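## 4. Setting the table for the sorting activity

This section explains how to prepare one table of the Limach play food set. Please read all of it before you open the box. The first preparation is slow, and after this it becomes a quick routine. Sections 5 and 6 suppose that the table is already prepared in this way.

### 4.1 Before you begin

You need:

- one table with a flat, plain top
- one basket with a low rim
- the play food from tray A
- a soft cloth, a little damp
- the record sheet from the folder

The table should not have a pattern. We tried a checked tablecloth in the Werevstead room, and the small pieces were much more difficult to find on it. A light color without shine is the best choice. If the lamp makes a bright spot on the top, move the table and leave the lamp where it is.

> **Note:** Tray A holds fruits and vegetables only. The bread and the eggs are in tray B and they are not used in this section.

### 4.2 Preparing the table

1. Remove everything from the table top. Cups and pens too, please.
2. Wipe the top with the damp cloth and let it dry fully. Play food that sits in water becomes sticky on its lower side.
3. Check that the table does not rock. If it does, turn the foot screw on the short leg until the table is quiet.
4. Leave at least 400 mm of free floor on the side where people will pass.

### 4.3 Placing the basket

1. Take the basket out of its bag and turn it upside down above a waste bin. Small pieces of straw often fall out, mostly when the basket is new.
2. Run one finger along the rim. Cut any sharp end with small scissors. Do not pull it - the weaving can open.
3. Put the basket on the table, left of the middle. Keep it well inside the edge.
4. Leave it empty. The activity starts with no food in the basket.
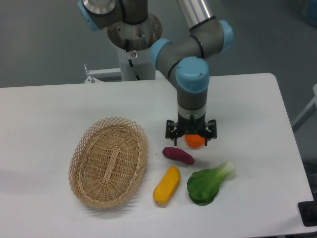

The food goes to the right of the basket, and it should lie close enough that the way between is short. Do not make a straight row. Each piece can have its own direction, as it would on a kitchen counter after the shopping. The purple-red sweet potato, for instance, is lying flat near the orange, and the long yellow vegetable is placed diagonally beside the basket. With long pieces, leave a little space at both ends so that they can be held at the middle. Round pieces roll easily, so place them last and take your hand away slowly.

### 4.4 Choosing the pieces

Start with a small selection. A good first selection has one round piece and one or two long pieces, in colors that are clearly different from each other. Avoid to put two yellow pieces together on the first day.

The paper label inside tray A gives the part number 2185. If your label shows the number 440, you have the older tray, where the pieces are a bit lighter. You can use both trays, but do not mix them on one table.

> **Caution:** The play food is not for eating and should not be kept together with real food. In the Ruddock kitchen a real orange was once stored in tray A for 11 days, and the whole tray had to be washed.

### 4.5 Last check

Stand on the long side of the table and confirm these points:

- The basket is empty and stands flat.
- No piece touches the rim of the basket.
- No piece is hidden behind another one.
- The record sheet is filled in with the date and the tray number.

If one point is not correct, repair only this point. It is not necessary to begin again from 4.2.

### 4.6 Packing away

1. Take the food out of the basket and wipe each piece with a dry cloth.
2. Return the long pieces to the tray first, then the round ones on top.
3. Put the basket in its bag with the opening up. Do not place anything heavy on it - an oval basket that was pressed does not come back to its shape very well.
4. Close the tray and return it to the Oltlow shelf.

Missing or broken pieces should be reported to Comfort Ametepe. For new baskets, write to Murray Tomoana before the July order.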